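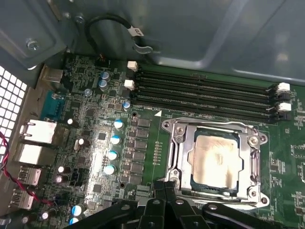 Kovau cherche deux personnes pour enregistrer des démonstrations de démontage d'ordinateurs de bureau, par téléopération d'un bras. Nous préférons prévenir : le projet part d'un pari auquel la moitié de l'équipe ne croit qu'à moitié, à savoir qu'un modèle entraîné sur assez d'exemples saura un jour travailler sur une machine qu'il n'a jamais vue. Nous avons 3 576 enregistrements et il rate encore des gestes qu'un stagiaire réussit le premier matin. Un processeur encore taché de vieille pâte thermique, dans son cadre métallique, avec quatre emplacements mémoire vides juste au-dessus, reste pour lui un problème ouvert.

**Le travail**

- piloter le bras sur des cartes mères en châssis : loquets, connecteurs, socket ;
- refaire la même prise, souvent, en variant l'approche ;
- noter les échecs tels quels. Un essai raté bien annoté nous sert, un essai raté maquillé en réussite nous coûte des semaines.

Objectif : 200 démonstrations exploitables par personne avant fin novembre. Thibault Fleury trouve ce chiffre optimiste.

**Profil**

Avoir déjà ouvert des PC, de bonnes mains, une patience réelle. Aucun diplôme exigé. Les enthousiastes de l'IA sont admis s'ils supportent la contradiction.

**Conditions**

CDD à temps partiel, séances de 4 heures, pauses payées. Pas de promesse d'embauche ensuite : tout dépendra des résultats, et ceux du projet Lukumay nous ont rendus prudents.

Écrire à Aliki Tsakiris, atelier Kovau, en racontant une réparation qui a mal tourné. Pas de lettre de motivation. Miłosz Nowakowski fait passer l'essai pratique, une heure au poste.

Annonce publiée le 5 novembre 2020.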